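Search this site Search

Bed Linen and Clothing in Shared Residences
Speaker notes, staff training session, 2019-08-27
Prepared by the Housekeeping Standards Office, Buvavero Residences

Opening

Good morning and welcome. The purpose of this session is to agree on a single way of handling clothing that has been left on beds. The session applies to both the Alari building and the Assunção building. Please hold questions until the end of each part – there will be a pause after the second and the fourth.

Background (keep short)

In February the office reviewed 36 rooms across the two buildings. In 29 of them, clothing was found on the bed at the time of the visit. Staff had handled it in different ways. Some folded everything and left it on the pillow. Others moved it to a chair, and a few made the bed around it. Residents commented on the lack of consistency, and the comments were fair.

Refer to the printed summary at this point. Do not read out the room numbers.

Part one: what is usually on the bed

Remind the group that a pile is seldom one kind of item. Dark garments, light garments, checked cloth and small pieces tend to lie together, with hangers sometimes mixed in. Patterned bedding makes the task slower. On a sheet with a busy children's print, small items are easily missed, and staff should pass a flat hand over the whole sheet before pulling it straight.

Allow time for the group to look before continuing.
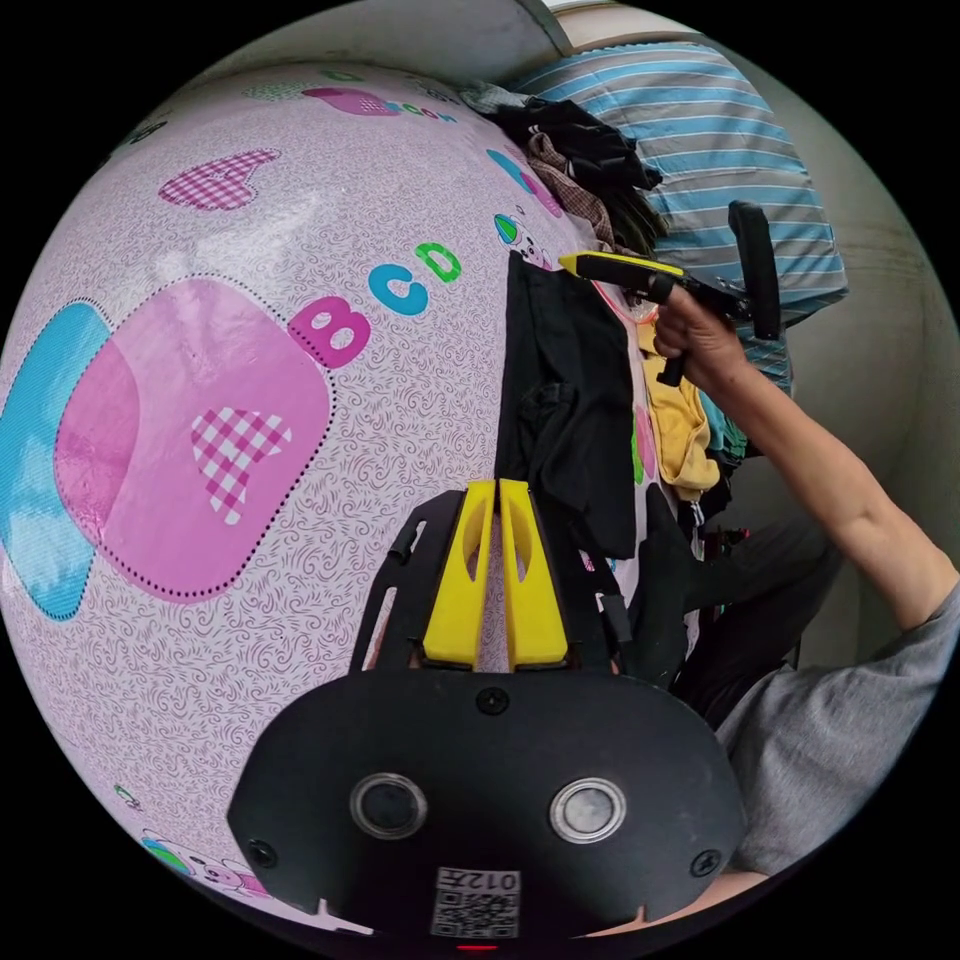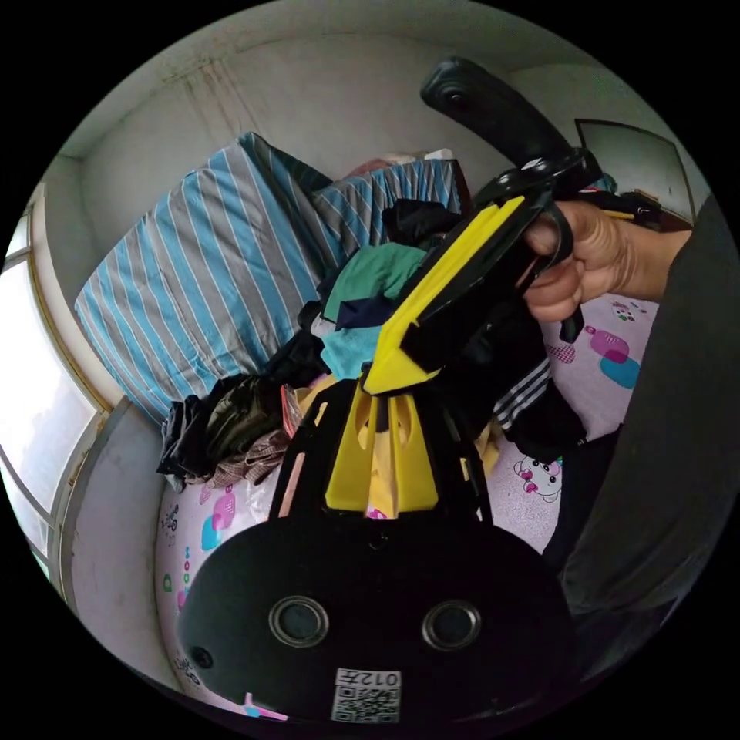 Clothing on a pink printed sheet.

Part two: order of work

The agreed order is as follows. Staff should learn it as written.

Begin at the pillow end. Lift garments one at a time and do not drag them across the sheet. Zippers and hooks will pull threads in a light cotton weave.

Dark garments are to be set down first, at the foot of the bed, on the clean cover supplied with the cart. Bright colors go beside them. Anything damp is kept apart and hung over the rail.

Fold shirts and sweaters to the width of the folding board. Trousers are folded once lengthwise and then in half. Underwear and socks are not folded by staff. They are placed together in the cloth bag and left on the shelf.

Empty hangers are returned to the closet with the hooks facing the same way. Staff do not open drawers.

Pause for questions.

Part three: the pillow and the sheet

Pillowcases do not have to match the sheet. Many families bring their own linen, and a striped case with a cartoon sheet is entirely acceptable. Staff are not to exchange a resident's own case for one from the store.

The sheet is smoothed from the center outward and tucked at the corners. If it has an alphabet or a picture print, check which way the print was facing and leave it that way – younger children do notice.

Part four: records

The Pokmont form has been reduced to 2 pages. Please use the new version only. Enter the room, the time, and any damaged item. Opinions on the tidiness of a resident are not to be entered.

Pause for questions. Collect the old forms before the break.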